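3.2 What people said about their kitchen surfaces

I went into the Latbridge survey expecting folk to moan about plastic, and plenty did. But of the 1,914 households who wrote anything in the comments box, most wanted to talk about wood - how it smells, how it ages, who gave it to them. Aqeel Hayat and I read every comment twice, and I still find new favourites.

Joined boards came up a lot (Figure 3), and people were oddly fond of the seams. One woman in Grornstead told us she lines her loaves up with hers!

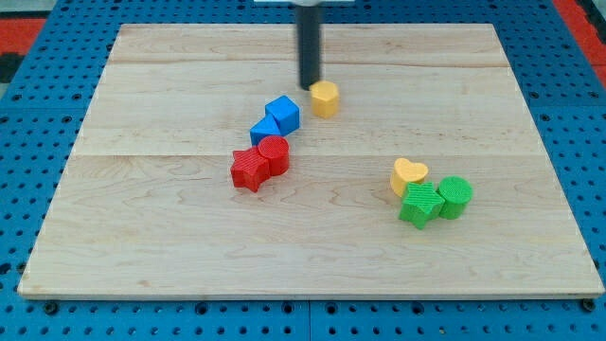

Figure 3. A pale board made up of long planks, with faint seams running across it.

3.3 Oiling habits

I'd asked how often people oil their boards, which was a clumsy question. Many wrote "when it looks thirsty", and we kept that as its own answer group.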